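Section 8: Washing and Drying Your Quilt Cover for the First Time

I wrote this part of the Gomik guide after my third cover, so most of what follows is me saving you from things I did to the first two.
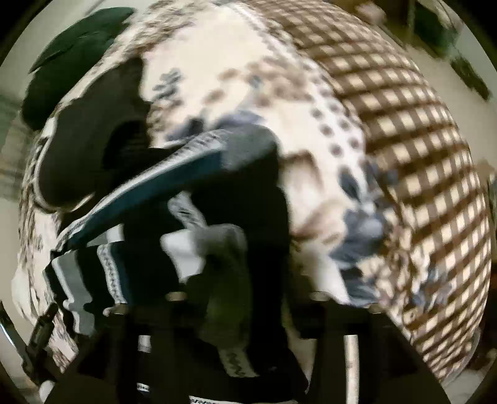

Before we get into the steps, a quick word on why the first wash gets its own section. Cotton bedding comes out of the packet with a finish on it that makes it feel crisp and a little papery. It looks great on the shelf, and then you sleep under it and wonder why it rustles. One proper wash takes care of most of that. It also gets the shrinking over with while you're watching, and I'd much prefer to find out about shrinkage before I've stuffed a comforter inside.

What you'll need

A washer with a gentle or delicate cycle
Liquid detergent, the mild kind, with no bleach in it
A white washcloth you don't care about
A clothesline or a dryer with a low setting
A tape measure (optional, but I always do it)

Checking the color

1. Find a spot on the inside seam, near the closure, where a small mark won't bother you.

2. Wet a corner of the white washcloth with warm water and press it on the fabric while you count to thirty. Don't rub.

3. Look at the cloth. If it's still white, go on to the next part. If there's a bit of color on it, wash the cover by itself in cold water and do this test again afterward. Mine gave up a faint pink the first time and nothing at all the second.

4. Do the same test on the pillowcases, even if they came in the same packet. I skipped this once with a Lidance set and the cases ran when the cover didn't. I still have the pink towels.

Note: The darker the print, the more patient you need to be. Two cold washes in a row is perfectly normal for navy or deep red.

Getting it ready

5. Measure the cover flat, both ways, and write the numbers on the inside flap of this guide. You'll want them later if you need to talk to the store about shrinkage.

6. Turn the cover inside out.

7. Fasten every button or snap, or zip it all the way up. An open cover in a washer is basically a big sack, and it'll swallow every sock you own and hold on to them until the end of the cycle. (Ask me how many times I've had to fish out a wad of soggy pillowcases.)

8. Snip any loose threads with scissors. Please don't pull them! I pulled one on my first cover and opened up a good stretch of hem, and my hand sewing is not what you'd call tidy.

Washing

9. Put the cover in loosely. It should fill no more than half the drum. If you have a small washer, do the pillowcases as a separate load.

10. Add half the detergent you'd use for a normal load. Extra soap doesn't get new fabric any cleaner, and it leaves a stiff feeling behind that takes ages to rinse away.

11. Choose the gentle cycle with cold or cool water. Set the spin to 800 if your machine lets you pick a number. If it only has words, go for low or medium.

12. Add one extra rinse. I do this for the first wash only.

13. Take the cover out as soon as the cycle ends. Leave it sitting in a damp ball overnight and you'll be ironing until December.

Caution: Skip the fabric softener. It coats the cotton and makes the cover less breathable, and it can leave waxy marks on printed areas that look an awful lot like grease stains.

Caution: Never use a stain remover spray straight on a print without testing it first. I used one called Brutaser on a coffee drip and it took the coffee out beautifully, along with a fair amount of the flower underneath.

Drying

14. Shake the cover out hard, with a second person on the other end if you can find one. This gets rid of most of the wrinkles before they set.

15. To line dry, hang it over two parallel lines so the air can get up the middle. Keep it inside out and in the shade if possible - strong sun fades prints faster than washing does.

16. To machine dry, use low heat and stop it partway through. Open the door, untangle everything, turn the cover around and start it again. Big covers like to twist themselves into a rope with a wet patch in the center.

17. Take it out while the seams are still a tiny bit damp, and lay it flat across the bed to finish.

18. Measure it again. A little shrinkage in the length is nothing to worry about. If your comforter suddenly looks bunched up in the corners, see the next part.

If it came out too small

Don't panic. Wet the cover again in cool water, spin it, and while it's damp get hold of opposite hems and pull gently, working your way along a hand's width at a time. Then dry it flat. I've won back enough length this way to make the corners sit properly again, though it takes a while and your arms will know about it.

If that doesn't work, keep the label and your measurements and take the cover back to where you bought it. The Wijesinghe outlet swapped mine without any fuss once I showed them both sets of numbers.

Storing it between uses

Fold the cover right side in and tuck the whole set inside one of its own pillowcases. It keeps everything together, and you won't be hunting for the second case at bedtime. Pick a dry shelf away from the water heater, and leave the plastic packet out of it, as it traps damp.

Putting the comforter inside is covered in Section 9.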